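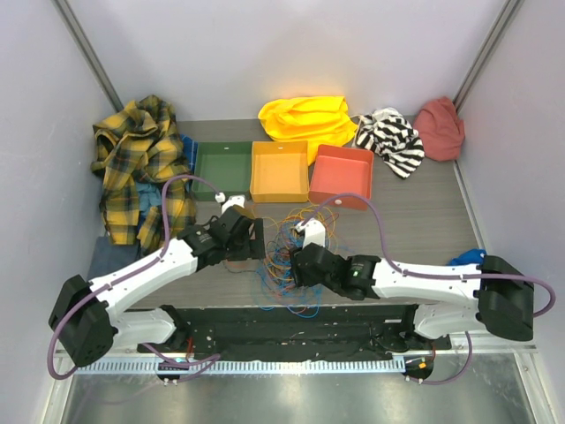 Trailer wiring – repair it or replace the whole loom?

Posted in: Caravans and Trailers

bcloutier
June 2020
Picked up a second-hand Pulari camper trailer in February and the left indicator has never been right. Works, then doesn't, then takes the brake light with it. I've cleaned the plug twice and fitted new bulbs. The previous owner has joined the loom in at least three spots with household electrical tape. Is it worth chasing the fault or should I pull the lot out and start again? We've got 2,000 km booked for the school holidays, so I'd like it sorted.
Brock

tinny47
Check the earth first. One light taking another with it is nearly always a bad earth. Take the bolt off, sand back to bare metal, bolt it up again with a bit of grease over the top. Ten minutes and no money.

Rondo_R
Agree on the earth as a first step, but with three taped joins I'd replace the loom. I did mine last year. Run new seven-core down the drawbar in conduit and use a junction box at the back. Don't pull the old cable out until you've tied a draw string to it. I forgot and lost an afternoon.
Rizal

tinny47
Replacing the loom for one dodgy indicator is overkill. My trailer is 21 years old and still on the original cable.

Rondo_R
Yours hasn't been hacked at by someone with a roll of tape, though.

pevville_pete
Whichever way you go, don't trust the wire colours. Mine had yellow on the right indicator and I chased it for a day. Get a test light and label each core at both ends before you cut anything.

tinny47
Fair point on the colours.

marg.w
Crimps or solder for the joins? I was told solder cracks with vibration.

Rondo_R
Crimps with the glue-lined heat shrink. Soldered joins are OK if they're supported, but I wouldn't bother under a trailer.

bcloutier
Did the earth last night. It was bolted over paint, would you believe. Brake light is now steady but the indicator still drops out when I wiggle the cable near the axle. Found a fourth join there, green right through. I'll order a new loom and do it properly. The auto sparky at Grindlow wanted $47 just to look at it, so I'll have a go myself.

tinny47
Told you it was the earth.

Rondo_R
Half of it was. Clip the new cable well clear of the axle while you're under there.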